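The Pondport Chorus Finds Its Way Back to Trasine

By Hanna Wysocka
Jul 19, 2021

Share 56 - Comments 3

The Pondport Chorus will sing Henryk Grabowska's oratorio Trasine in November, its first concert with a full orchestra in almost two years. The piece runs 44 minutes without a break and asks for a double choir, two soloists and a large brass section.

Conductor Miłosz Pawlak picked it before the shutdown and never took it off the schedule. "I kept the scores in my car," he said. "I figured if I put them back in the library we would end up doing something easier."

Rehearsals started again in June at Northorpe Hall, with the singers spread out across the main floor and the balcony. Alto Jolanta Czarnecka, in her ninth season, said the distance was hard at first. The second movement opens with the two choirs trading a single chord - very soft, no accompaniment - and for weeks neither side could hear the other well enough to tune.
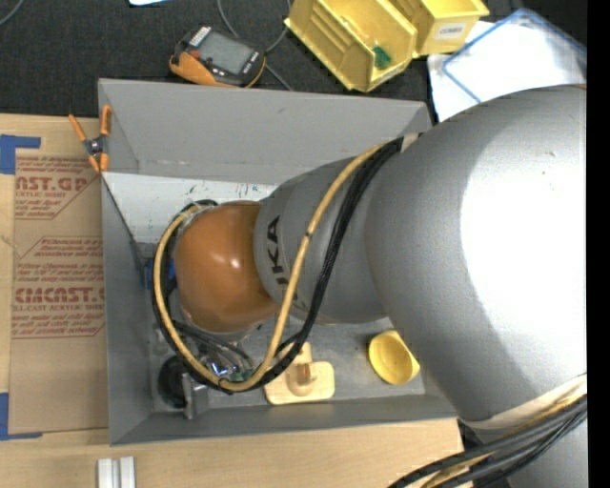 A KUKA robot arm reaching down into a grey bin.

Pawlak's fix was to have everyone hum the opening for ten minutes before singing a word of it. By July the chord was holding.

Baritone Hugo Herrero takes the narrator's part, which sits high and has few places to breathe. He last sang it as a student and has been relearning it from a copy full of his old pencil marks, some of which he now disagrees with.

Northorpe Hall seats nearly 3000. Tickets go on sale in September, and the Wróbel Quartet will play a short set before the main work.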